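Ticket 1038: Shirts and knits sliding off hangers, shoulder bumps, closet rod sagging
Site: Pendwood, upstairs laundry and closets
Opened: 30 October 2023
Status: Partly resolved

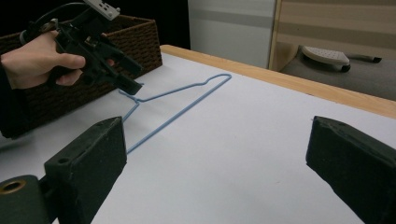

Reported problem

Shirts end up on the closet floor. Knit tops that stay up come off the hanger with a bump at each shoulder. Two residents on the upper hall have complained, and one of them wants the house to pay for a sweater. The request attached to the complaint was to replace every wire hanger in the building with the Skendik flocked kind, 610 of them, before the winter clothes come out of storage.

I was asked to sign off on that order. I did not sign it. I have read the Skendik leaflet and it says the hangers "end slipping for good," which is a large promise for a thing you hang a shirt on. Before we throw out a building's worth of hangers I would like to know whether the hangers are what's wrong.

What we have now

Coated wire hangers, the ordinary shape, twisted neck, no notches. Most came with the building. A later batch was bought from Kamath in August, and the complaints are supposed to have started after that. I could not confirm the timing. The complaint sheet only goes back to the end of summer, so of course nothing on it is older.

Check 1: Are the hangers bent?

Laid hangers flat on the table one at a time and looked for a gap under the bar or the shoulders. A hanger that lies flat is fine. One that rocks when you press a corner is twisted, and a twisted one puts one shoulder of the shirt lower than the other.

Result: a good number rock. Old ones and Kamath ones both. The usual bend is at the neck, from people yanking the shirt down without unhooking the hanger first. Most can be put right by hand: hold the neck, turn the lower bar back until it sits flat, check again. Don't use pliers on the coating. I did on the first one and it cracked, and a cracked coating means bare wire and sooner or later a rust mark on somebody's collar.

So a bent hanger is part of it. I doubt it's the main part, and here is why. I put a cotton button-down on a badly twisted one and it stayed up overnight with the top button done. The same shirt on a perfectly flat hanger with no buttons done was on the floor by morning.

Check 2: Buttons

Repeated the above with more shirts. Top button closed: stayed. Top button open: hit or miss, and mostly miss if the closet door was opened and shut a few times. Wide-neck tops fell whatever I did.

The laundry instructions posted by the folding table say to close the top button and the third one down. Looked at a finished rack waiting to go upstairs and hardly a shirt on it was buttoned. When I raised this I was told it takes too long. It may. Picking shirts up and pressing them again takes longer.

Check 3: Is the coating slick?

This was the theory I heard most, that the Kamath hangers have a "cheap slippery finish." Took an old one and a Kamath one, hung the same rayon blouse on each, and bumped the rod with my hand until it fell. No difference I would put money on. Wiped both down with a damp cloth and dish soap and tried again after they had dried. The old one held a little better after washing. I suspect fabric softener or spray starch builds up on them, though I have no way to prove it.

Anyone wanting to blame Kamath will need a better test than mine.

Check 4: Rubber bands

The household tip everyone offers. Wind a rubber band around each shoulder of the hanger and the cloth grips it. Tried it on a short row. It works on blouses. It also works so well that a thin T-shirt has to be peeled off, and one band snapped when I moved it along the wire. I've been told they go brittle and stick to clothes over a summer in a hot closet. I haven't waited to see. Fine for a few problem tops, and I would not do it for the building.

Check 5: Shoulder bumps

Separate fault from the slipping, although the complaint lumps them together. Bumps come from hanging knits, and they come faster from hanging knits damp. The shoulders of a wire hanger are thin, the weight of the sweater hangs off two small points, and the knit stretches there and dries that way.

Tried the Skendik sample on a damp cotton sweater next to one of ours with the same kind of sweater. Skendik bump: smaller, still a bump. Ours: bigger bump. Folded a third sweater over the lower bar of a wire hanger instead of hanging it by the shoulders. No bumps, and a faint crease across the middle that fell out after an hour on the bed.

To fix a bump that is already there: dampen the spot, pat it flat, lay the garment on a towel and leave it alone. A steam iron held above it also does the job. Don't press down.

The leaflet claims the flocked hanger "prevents shoulder marks on all fabrics." My sample did not.

Check 6: The rod

Nobody asked me to look at this. I looked because in the end closet on the upper hall all the hangers had slid toward the middle and were jammed together. The rod bows down in the center. Anything hung near the ends works its way inward, and when you pull out one shirt you drag the sleeves of the next two. That alone would account for clothes on the floor.

Checked the brackets. One side is held by a single screw in drywall. Moved it over to the stud, added the second screw, and put in a center support from the Remex hardware kit in the supply cupboard. The kit comes with screws too short for a proper hold, so use longer ones. Rod is now level to the eye and stayed that way with a full load of coats on it.

The rods in the other upper hall closets are not as bad, but none of them has a center support either.

Check 7: How full is it?

The end closet was packed so tight that I could not get a flat hand between the shirts. In a closet like that the hooks ride up and come off the rod when somebody pulls. Took out the summer things and the empty hangers. There were a great many empty hangers. Empty ones tangle by the neck and bring full ones down with them, and that I did see happen, twice, while I was standing there.

Findings so far

The falling shirts are mostly open collars, crowded closets and one bad rod. Bent hangers make it worse. The shoulder bumps are knits that should have been folded. I don't see a case for replacing 610 hangers, and I would say the same if the Skendik ones were half the price.

They do grip better on wide-neck tops. I will give them that. A small pack for those would be reasonable if someone wants to put in a request for a small pack.

To do

Empty hangers come out of the closets and go back to the laundry.
Lay each returned hanger flat before it is used again. Straighten it by hand or throw it out. Any with cracked coating get thrown out.
Wash the sticky or dusty ones in dish soap and dry them fully.
Button the top button before a shirt leaves the folding table.
Fold sweaters and anything knitted. Shelf first, lower bar of a hanger if there is no shelf room.
Center supports for the remaining upper hall rods.

Update to the ticket

The end closet has now gone two weeks since the rod was fixed and the crowding cleared. One item on the floor in that time, a silky robe, hung by the neck with the belt trailing. I have moved it to a door hook.

The next closet along, which I left alone for comparison, is still dropping shirts. Same kind of hangers in both. Its residents were not told it was being left alone, and I'd like to keep it that way until the brackets are done.

Reply received from the laundry: they still think it's the coating. They have asked for the Skendik order to be kept open. I have left it on hold instead of canceling it, with a note that somebody other than the supplier should show me a cotton shirt, top button closed, sliding off one of our straight hangers on a level rod. If that can be done I will sign.

The sweater claim has been passed to the office. The sweater was on a wire hanger, hung by the shoulders, and the care label inside says to dry flat.

Related: ticket 524, closet door on the upper hall sticks and has to be pulled hard. Same closet. A door that gets yanked open shakes the rod every time, so that one should be done before this ticket is closed.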